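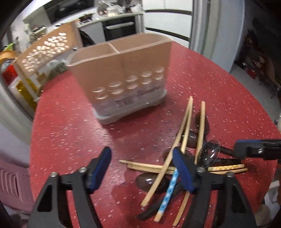
Durent Torque Log Set

Test bench records from the Mavthorpe engine shop, covering small gasoline and diesel engines run on a water brake. Release 2, March.

Contents
runs/ one CSV file per run, 353 files
engines.csv engine type, displacement, rated power, rated speed
cal/ load cell calibration sheets
tools/ Python scripts for unit conversion and plotting

Columns in each run file
t_s: time from start of logging, seconds
rpm: shaft speed from a 60-tooth wheel and magnetic pickup
torque_nm: brake torque, zero offset already removed
water_in_c, water_out_c: brake water temperature
oil_c: sump temperature, blank if no probe was fitted
throttle_pct: actuator position, not pedal position

Rows are written at a fixed rate of 10 Hz. A steady-state run lasts 600 seconds. Sweep runs are shorter and have "sw" in the file name.

Known problems
Torque in 46 files was logged with the older Dunleavy load cell, which drifts as it warms up. These files are flagged in engines.csv under cell_old. Do not use them for fuel map work.
Speed readings below idle are noisy. The plotting script drops them by default; pass --keep-low to show them.
Power is not stored. Compute it from torque and speed. No weather correction has been applied.

Reading the files
Any CSV reader will work. Files exported from the Zedix controller use a semicolon as the separator. Run tools/fixsep.py on those first.

License
Free for teaching and research. Ask the shop before any commercial use.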